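HOUSEHOLD ECONOMICS 10
Handout 4: Who Does the Chores, and Who Says So

Instructor: Prasetyo Sumampouw
Revised April 26, 2024. Earlier versions have a wrong table in them. Please recycle yours.

Before class

Read the Clodell chapter on time diaries, all of it, including the appendix. The appendix is where the author admits what went wrong. Skim the Midtbø handout if you missed last week.

1. Why housework is hard to measure

Paid work leaves a trail. There is a time clock, a pay stub, a tax form, a boss with a memory. Housework leaves a clean sink, and by dinner the sink has other plans. For a long time economists dealt with this by leaving housework out, which was convenient for the economists.

We have two main tools. The first is the recall survey: "How many hours did you spend on chores last week?" People answer quickly and with great confidence. The second is the time diary, where people write down what they did in each slot of the day. Diaries are slower, cost more, and tend to give lower numbers. You may draw your own conclusions about the human race, but for the exam please call it recall bias.

2. The Farnmont diaries

Our running case is the Farnmont study, which collected 2,385 diary days from couples living together. Each partner filled in a diary separately and was asked not to compare notes. Some did anyway, and you can spot them by the matching spelling mistakes.

Each diary splits the day into 20-minute slots. A chore that takes less than a slot has two possible fates. It gets rounded up to a full slot, or it vanishes. Wiping a counter vanishes. Taking out the trash, for reasons I leave to you, gets rounded up.

Keep three terms apart:

Own time: what a person writes down for himself or herself.
Partner report: what a person believes the other one did.
Credit gap: own time minus partner report, for the same person and the same day.

If the credit gap is positive, you think you did more than your partner noticed. It is positive nearly everywhere in the Farnmont data. Married students are asked not to bring this handout home as evidence.

3. Standards, or when is a chore done?

Hours tell us what went in. They say little about what came out, and couples mostly fight about what came out. Suppose one partner has a high standard for the bedroom and the other has a low one. The high-standard partner reaches the point of "I can't stand this" first and does the job. The low-standard partner never gets there, and sincerely believes the job does itself.

We call that point the threshold. Bedding is the classic classroom case, as there is no law on the subject and everyone has a view.

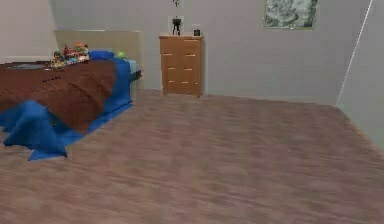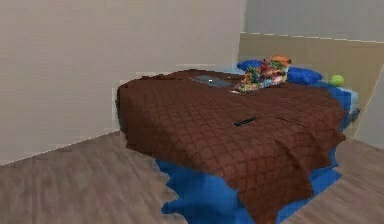 Fig. 4.1 (both views). Brown bedspread over a blue sheet. Made or not made? Write down your answer before discussing it.

When I run this as a show of hands, the room divides and then gets loud. Note that both camps can be perfectly honest. They are using different thresholds, and a survey question such as "Is the bed usually made?" will record that as a difference in behavior.

4. Bargaining

The simple bargaining model says that whoever earns more does less around the house, having more to trade with. It works tolerably well for cooking and laundry. It does badly for anything involving a ladder. The Skemton paper argues that habit beats income once a couple has lived together long enough, and I mostly believe it, though the sample was 195 couples and all of them had agreed to be in a study about chores. Consider what sort of couple says yes to that.

A second problem is planning. Knowing that the detergent is low is work, but it fits in no slot. Diaries catch the trip to the store and miss the three days of remembering.

5. For next time

Keep a diary for two days using the slots from section 2. Have someone you live with fill in a partner report for you. Roommates count, parents count, cats do not.

Work out your own credit gap for each day and bring the numbers. A short paragraph on which chores vanished would also be welcome.

The July session uses the same assignment, so kindly do not sell yours.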